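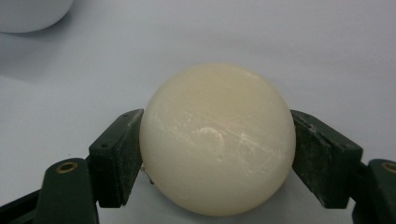
*Cream-colored ball with scratches, scuffs and a faint ring mark.*

# What the Scuffs Say

Play equipment gets written about when it's new. There is a catalog, a launch price and a picture of something shiny. After that it goes into a bin, and the next time anyone looks closely is when it splits or goes missing. I wanted to write about the years between, so I spent part of the spring with the ball collection at Fundance, a lending store in Stineck that supplies schools, day camps and seniors' groups.

The collection stands at 3,443 balls. They live in open bins along one long wall, sorted by size first and by hardness second. Color comes last, and in practice it hardly comes into it. People borrow by what a ball does. A group that rolls balls across a table wants something smooth and firm. A group that throws them at each other wants the opposite.

Returned balls go through the same steps every time. They are wiped with a damp cloth, left on a rack overnight, and looked over in the morning. The looking takes the longest. I had assumed it was a quick yes or no, and I was slow at it for the first week.

Scratches are the easiest to learn. A thin pale line that your fingernail slides over is cosmetic, and the ball goes back in the bin. A line that catches the nail gets a second look. Scratches tend to cross each other on a ball that has rolled on hard ground, because it has turned to a new angle each time it picked one up. Parallel scratches usually mean it was dragged or stuck under something.

Scuffs are broader and duller. On a dark ball they show up white and look terrible. On a cream or ivory one they can be hard to find until the light hits them from the side, and then a patch that seemed clean turns out to be crumpled all over. Small nicks are a different matter. One or two are fine. A cluster in one spot means the ball has been landing on that spot, or being hit there, and the store keeps those out of the bins used by the youngest children, who put everything in their mouths.

Ring marks cause the most argument. Some come from molding. Some come from a ball sitting for months in a cup or holder. The store's rule is to leave the ball on the rack for a week and look again. If the ring has faded, it was pressure. If it hasn't, it gets written on the card and the ball goes back to work.

Pale balls yellow as well. The shelf by the window at Fundance has a row of older ones from a maker called Cao, and the side facing the glass is a shade deeper than the side facing the wall. Turning them once a month would even it out. The chart for turning them is still taped to the shelf, and the last tick on it is from December.
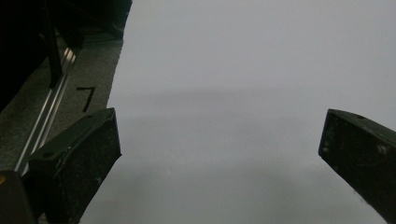 Good light matters less than I expected, and what you put under the ball matters more. The store used to check everything on bare tabletops, and pale balls were forever being passed as clean and sent back by borrowers. A plain white ground changes that. It throws a soft, even gray behind the ball, with nothing in it for the eye to get caught on, and any mark you notice is on the ball itself. Compare it with the dark, speckled gray along the left side, past the slightly uneven edge of the white. A nick the size of a pinhead would be easy to lose against all that mottling. I now do the same thing at home for chess pieces and buttons.

The white has drawbacks. It gets dirty, and specks on the surface get mistaken for specks on the ball until you roll it an inch and see which ones move. Very light colors can lose their outline against it in strong light, so it's better to keep the lamp low and off to one side.

The sister store in Gindbridge does it differently. They check by hand with their eyes closed, then look only at the places where something felt wrong. It's faster than the Stineck way and it finds dents that looking misses. It doesn't find stains. Last season Gindbridge lent out 1,134 balls and got 1,133 back, and they'd like it known that the missing one was in perfect condition.

If you have a bin of your own to sort, the equipment list is short. You need a damp cloth, a towel or rack, a lamp you can move, and something flat and white. Skip the polish. Most household polishes leave a film that makes a smooth ball slippery and collects dust within days. Warm water with a drop of dish soap will take off nearly everything that is going to come off. Use a soft brush on textured surfaces and a cloth on smooth ones, and don't scrub at a scratch, which only dulls the area around it.

Store them dry, out of the sun, and not too deep. Two layers is plenty for soft balls, which flatten at the bottom of a full bin. Hard ones can be stacked deeper but they mark each other, so a sheet of felt between layers is worth the trouble.

Throw out anything cracked. Anything merely ugly can stay. The most borrowed ball at Stineck is a faded orange one with a scuff down one whole side, and there is a waiting list for it through the end of summer.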